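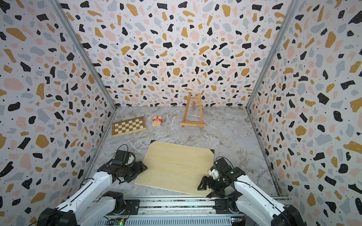

*The cell with the board flat on the floor, both grippers at it.*

**Two-arm board lifting: how many examples, and do I keep the bad ones?**

Hello all. I am collecting teleoperated examples for a task where two arms take a light wooden board from the floor and put it on a small easel at the back of the cell. I have 240 episodes until now. The policy trained on them reaches for the board well, but then one arm starts to lift before the other and the board turns.

I always placed the board in nearly the same position, because it was faster. The chessboard and the card box are there as other objects and I did not move them much. My colleague wants to record until 1,000 before we train again. I would prefer to understand first what is wrong. Also, I deleted every episode where the grip slipped – was this a mistake?

Posted by Tatiana Kopecký

---

**harov_bench**

I would not go to 1,000 with the board always in one place. You will get the same problem with more hours in it. Take 38 new episodes where you change the angle of the board each time, and move the chessboard also, sometimes close to the board. Train with these added and look at the difference.

For the early lift, check your operators. When one person drives both arms, the stronger hand often goes first, and the model learns it. We made a rule in Dallwood: close both grippers, wait one breath, then lift. It looks slow in the recording, but it gives the model a clear moment to copy.

The second view is the part of the task I would check frame by frame, with the board tilted between the arms.
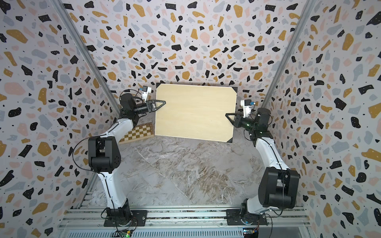 Should the failed grips stay in the data?

Keep those where the operator corrected the grip and finished the task, and put the others in a separate folder with a label. Corrections teach the model how to come back from a small error.

---

**picard77**

More data always helps. We have 3,219 episodes and it works fine.

---

**altcombe_m**

Check also that the two arms have the same clock. We had a delay of a few frames on one side and it looked exactly like an early lift. I lost most of January to this. Play one episode back at low speed, with the joint values drawn under the video, before you record anything new.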